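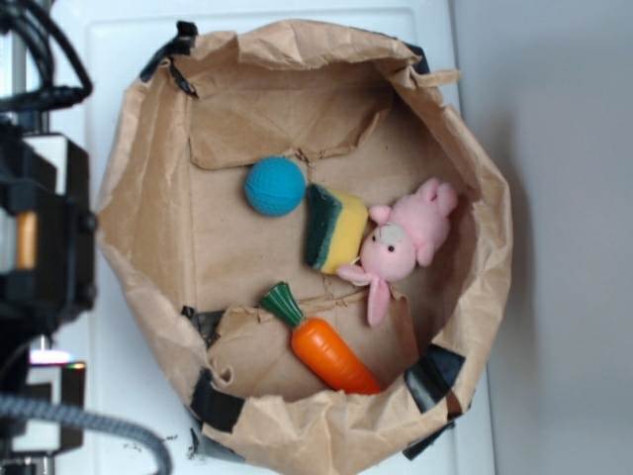 How does a robot know what to pick up?

A computer program picks for it. The program looks at numbers that come from a camera, works out where things are, and sends the arm a list of small moves.

A robot arm is made of metal, plastic, motors and wires. If you switched on the motors and gave the arm no program, it would stay where it was. The program is the part that turns "get the carrot" into something a motor can do.

Programs like this are called software. Software is a set of instructions written by people. Some of it is written line by line, and some of it is learned from practice. Most robot arms use both kinds.

Step 1: Looking

A camera does not see a ball or a bunny. It measures light. Each picture is a grid of tiny squares called pixels, and each pixel is stored as numbers that say how much red, green and blue light came in.

The part of the software that makes sense of those numbers is called perception. It looks for groups of pixels that belong together. A patch of pink may be one thing. A patch of orange beside it may be another thing.

Color helps, but it can also cause trouble. Think of a sponge that is yellow on one side and green on the other. A simple program might decide that it is two objects. A better program has been shown many pictures of sponges, so it has learned that the two colors can go together.

Paper bags are hard for perception. The paper has creases, and each crease makes a light stripe and a dark stripe. The program has to learn that a shadow is not something you can pick up.

Step 2: Choosing

Once the software has a list of objects, it has to choose one. Sometimes a person types in which one to get. Sometimes the software gives each object a score, and the object with the best score goes first.

Here are some things that can change the score:

Is anything lying on top of it?
Is there room for the fingers on both sides?
Is it too close to the wall of the bag?
Is it soft, hard or slippery?

Priit Uibo writes software for a program called Gadden, which does this scoring. He says that soft toys used to get very low scores.

"The first version of Gadden liked balls and boxes," he says. "A plush toy has ears and feet going everywhere, and the program didn't know which part to hold. We had to teach it that the middle is usually a good place."

Step 3: Planning the path

Now the software knows where it wants the fingers to go. It still has to work out how to get them there. This is called planning.

Put a toy in a deep bag and reach in with your own hand. You probably bend your wrist and tuck in your elbow without thinking. A robot has to work out every one of those bends. The places where an arm bends are called joints. The planner tries different sets of joint angles and throws out any that would make the arm hit something.

Gadden can try 80 paths before the arm starts to move. It keeps the one that is shortest and stays farthest from the sides. If none of the 80 is safe, it picks a different object and starts again.

Cables have to be planned for too. If the arm twists too far one way, a cable could pull tight. The software has a limit for each joint, and the planner is not allowed to go past it.

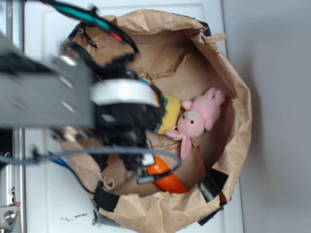

A robot gripper reaches down into a paper bag of toys.

Step 4: Moving and checking

The part of the software that runs the motors is called control. Control works in a loop:

Find out where the arm is.
Compare that with where it should be.
Move the motors a little to fix the difference.
Do it again.

You do the same kind of thing when you ride a bike. You lean a little, notice it, and lean back.

There is one more problem. When a gripper goes into a bag, it can block the camera's view. An object that was easy to see a moment ago may now be partly hidden. Good software remembers where the object was the last time it had a clear view. Some grippers also have sensors that measure how hard the fingers are pressing, so the software can use touch when it can't use sight.

What happens when it misses?

Robots miss a lot while the software is being tested. In one set of 40 tries, an early version of Gadden missed 27 times. Each try was saved, along with the pictures and the joint angles, so that the people working on it could go back and find out which step went wrong.

Try it yourself

You need a paper bag, 5 small things that are safe to touch, and a friend.

Put the things in the bag. Close your eyes. Your friend looks into the bag and tells you how to move, using only these words: left, right, forward, back, up, down, open, close.

Your friend is the perception and planning software. Your hand is the gripper. After a few turns, switch places, then try it again with the bag folded down to half its height.

Words to know

Pixel: one tiny square of a digital picture
Perception: working out what is in a picture
Planning: choosing a safe path
Control: running the motors and fixing small mistakes
Joint: a place where an arm bends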